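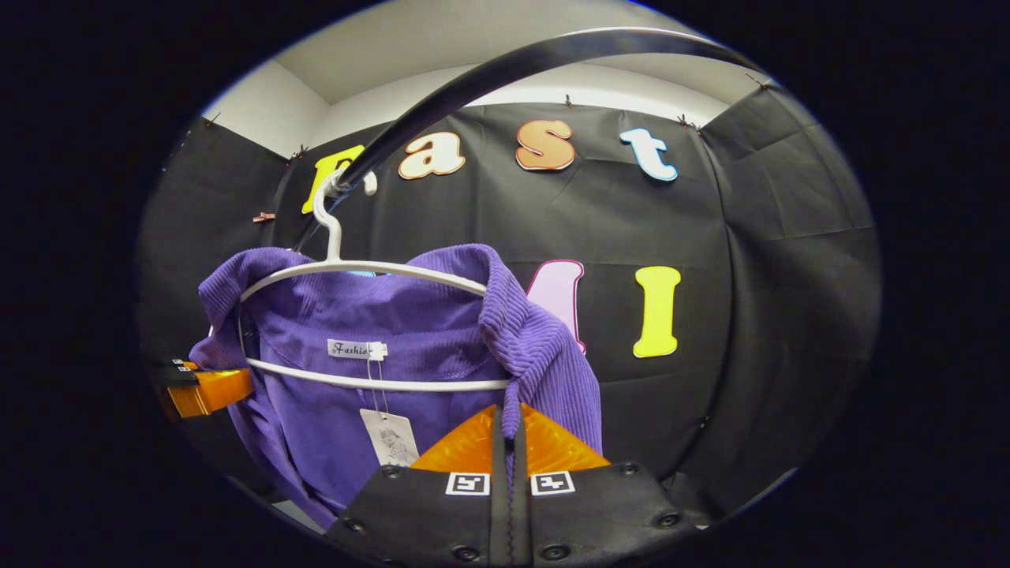
Walked the hall Saturday from 2:30 until the brass showed up, and I'm putting my notes in the same order as last season so Randi can lay them side by side. We're doing the Plosta symphony with full chorus this time, so there are more bodies on the risers than the place is used to, and more stuff backstage too. Wardrobe is part of my round now (hooray), and a purple corduroy jacket on a white plastic hanger is a nice easy thing to check — it's on its hanger and off the floor. Folks, do likewise with your coats, please! The crossover behind the shell has to stay clear.

## Stage and risers

- [x] **Riser legs locked.** All of them. I kicked every one, which is my method and I'm sticking to it.
- [ ] **Back rail on the top riser.** Left end wiggles. Zachary Doucette tightened it while I stood there, and it still wiggles, just less. Needs a new bolt before the chorus goes up.
- [x] **Glow tape on the steps.** Fresh, bright, and a little crooked on the third step.
- [x] **Podium.** Solid. The rail is back on after the maestro had it off for the Groen overture.
- [ ] **Percussion corner.** The tam-tam stand is way too close to the edge. I moved it a foot in and by the break it had crept out again. Yaryna Zakharchenko is going to put down marks.

## Cables and stand lights

- [x] **Cable runs taped or under mats.** Good, apart from one loop by the second violins, and I fixed that myself.
- [ ] **Stand lights.** We have 77 and 5 are dead. Two of those buzzed when I plugged them in, so I've put red tape on them. DO NOT take a red tape one out of the bin just because it's on top!
- [x] **Harp dolly brakes.** Both hold.

## House

- [x] **Seat count against the posted limit.** 876, same as the sign.
- [x] **Aisle lights.** All on.
- [ ] **Balcony exit, house right.** Opens fine, but it's slow to close and I had to give it a shove. Liv Skjelbred has the number for the door people and said she'd call.
- [x] **Wheelchair spaces.** Clear. Somebody had been storing music crates in one of them, and they're in the library now.

## Backstage

- [x] **Extinguishers.** Tags are current, pins in.
- [ ] **Loading door.** Propped open with a bass stool. I get it, it was stuffy in there, but the alarm panel doesn't care. Stool returned to the basses.
- [x] **First aid kit.** Restocked. We were low on finger bandages (cellists, I'm looking at you).
- [x] **Quiet room earplugs.** Full box. The finale of the Plosta is seriously loud from the viola chairs, so take two pairs if you sit in front of the trumpets.
- [ ] **Key box.** Code is still 2912 and everyone who has ever played here knows it. Sigrun Ekström will change it and tell section leaders in person, so don't write the new one on the whiteboard.

## Still open

Rail bolt, tam-tam marks, five lights, balcony door, loading door, key box. I'll do a second lap before the dress rehearsal and tick off whatever's done. If you fix something in the meantime, put your initials next to it on the paper copy by the stage manager's desk.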